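Re: [padport-users] hand controllers vs. leader arms for panel tasks

On 19 January 2018 Saranya Suvarna wrote:

> We are setting up a second recording station at Costbridge and have to
> choose between hand controllers and a pair of leader arms. The tasks are
> simulated household ones, two-armed robot on a fixed base, mostly pressing
> things and opening things. With the controllers our operators are quick at
> reaching but poor at the last bit of travel. They overshoot the panel,
> the finger skids along it, and the policy trained on the recordings skids
> as well.
>
> Three questions. Is the skidding a device problem or a mapping problem?
> Do you record the arm that isn't used, or mask it out? And does anybody
> get any good from the wrist views? Ours seem to be mostly the robot
> looking at itself.
>
> Padport is at the stock settings apart from the deadband, which I have
> set to zero.

Saranya,

Some of this is in the archive under "finger skids on flat panel" from last May, but the thread forked and the useful half has the wrong subject line, so I will repeat it.

On the first question: mapping, in our case. We recorded the same press task with both devices last year and the skidding was there with both until we changed how the target pose is followed. Stock Padport sends the hand pose straight through to the inverse kinematics as a position target. When the finger meets the panel the target carries on into it, the position error grows, and the controller resolves that error in whatever direction is free. On a flat panel the free direction is sideways. The operator sees the finger slide, corrects by hand, and now there is a correction in the data which has nothing to do with the task.

Two changes fixed most of it. First, clamp the distance between the commanded and the measured fingertip position. Start from a large clamp and bring it down until operators complain that the arm feels heavy, then go back a step. Second, lock the wrist orientation while the trigger is half pressed. People rotate the hand without noticing when they push forward, and at the end of a long finger a small rotation is a large sideways movement.

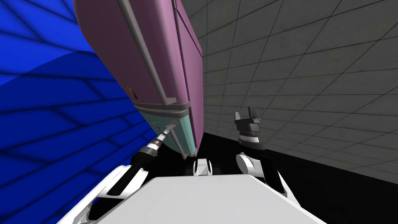 Your zero deadband is making this worse. A resting hand is never still, and with the deadband off all of the tremor goes into the log as action. The stock value is sensible. If you want fine movement close to the surface, lower the translation scale there and leave the deadband alone. We bind the scale to the left thumb pad, full speed in free air and a slow setting for the approach. Operators take a morning to get used to it and then forget it exists.

Check your latency before buying anything. We had 64 ms from hand to rendered arm on the old machine, and the delay was enough that people pushed, saw no result and pushed again. The log shows it as a double peak in commanded depth. If you see the same shape in yours, new leader arms will give you the same double peak at greater expense.

Leader arms do have an advantage in joint space. With the hand controllers the elbow goes where the solver puts it, and between one take and the next it can be in quite different places for the same fingertip pose. With leader arms the operator places the elbow. If your policy predicts joint targets you will want that. If it predicts fingertip poses it matters much less, and the operators' shoulders tire sooner on the leader arms. We keep the Otomine pair for tasks with both hands on one object and use controllers for everything else.

On the unused arm.
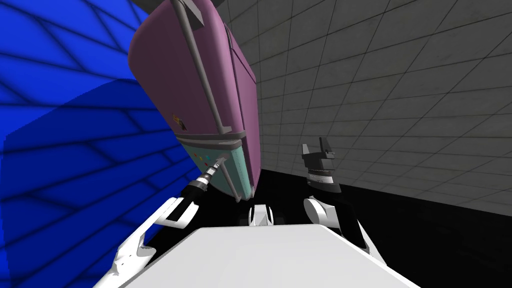

We record both arms, always, and we do not mask. The reasoning is that the policy has to output something for both arms at run time, and if the idle one was masked in training its output is undefined. The mistake we made at first was to let it hang wherever the previous take had left it. In the head view the idle gripper is a prominent thing: with the left tip on the panel by the coloured buttons, the right gripper is raised and open well inside the picture, and a network will happily learn to read the state of the task from its position. So we now start every take with the idle arm in a pose drawn from a small region, held by the controller with the operator's right input disconnected. It still appears in the log with its measured joints and a constant target. Do not leave the right controller live and ask people to keep still. They will not keep still.

While I am on start poses, vary the body as well. Our scenes come from the Ramanauskas set, where the appliance is always put at the same distance from the base unless you override it. The override is in the scene file and not in the task file, and setting it in the task file produces no warning.

Some figures, as you asked for them off list. The press set is 632 takes, of which 159 were dropped in review. Nearly all of the dropped ones fall under one of these headings:

finger slid more than the permitted distance after first contact
press made with the side of the finger
operator paused in mid-air to rest
tracking jump in the hand pose
scene reset while the arm was still in contact

The pauses need a decision before you start recording. We kept them at first on the grounds that the final state was correct. The trained policy then stopped in the same part of the approach and sometimes stayed there. Trimming the still frames afterwards works, but you must trim actions and observations together and recompute any velocities, or the arm appears to teleport.
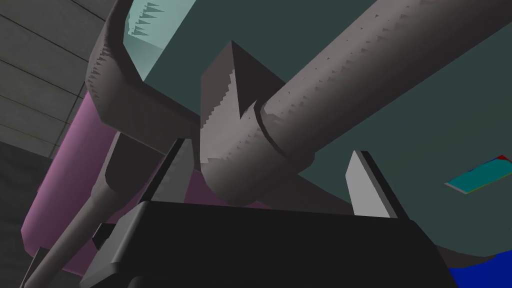

Wrist views earn their storage on some tasks and not on others. For grasping I would not be without them. For pressing, only the view on the arm that presses is of much use, and even there the housing takes up a good part of the image. The complaint that the robot looks at itself is fair. From behind the open fingers you can get a large arm link coming down to just over the gap, with the elbow across part of the pink body behind it, and little left for the policy to go on. That view also shows the stepped shading along the link and the outer curve of the elbow. I take those for shadow map artefacts, and they are worth removing before you record in quantity, as they will be in every wrist frame where the arm is lit at a shallow angle. Raise the shadow bias a little or render that camera with shadows off. We do the second for training and keep the shadows on for the operator's display, where they are a real help in judging height above a surface.

If you re-render from logged states you can postpone the whole question. Padport logs the full simulator state if you set it to, and camera placement can then be changed afterwards without calling the operators back. The state log is small compared with the video. The one restriction is that the operator must have been able to see what the policy will see. If a person pressed the right place with the help of a free orbiting view, and the policy only has the head camera, then the recording contains decisions for which the policy has no evidence. We removed the orbiting view from the station for that reason and gave people the head view plus both wrists, at the resolution used in training. Takes became slower. The trained policy got better by a margin large enough that I have not gone back to check it properly.

For your second station, then, I would fit hand controllers, put the deadband back to stock, add the clamp and the orientation lock, and measure the latency. Record a short set, replay it open loop, and look at lateral fingertip movement after first contact. If the replay skids where the original did not, the fault is in your control rate or your contact settings, and no input device will cure it.

The clamp is a patch against the previous release. It applies to the current one with some offset in the pose filter. I can send it to the list if there is interest, but it has no tests and the units in the config comment are wrong (it says millimetres, it wants metres).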